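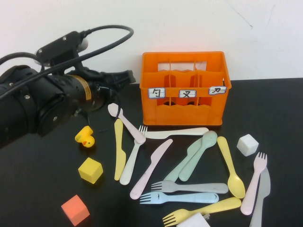
The case against the four-day week

Every March somebody tells me the four-day week is coming, and every March I ask who will answer the phone on the fifth day. Humaira Farooqui, who runs the payroll at Zervas, says her 28 staff got the same work done in less time. Perhaps they did. She also admits that lunch shrank and the emails moved to the evening.

I would like the extra day as much as anyone. But most of the glowing reports come from firms that volunteered, and they were keen before they started. Ask a care home or a bus depot – then show me the rota.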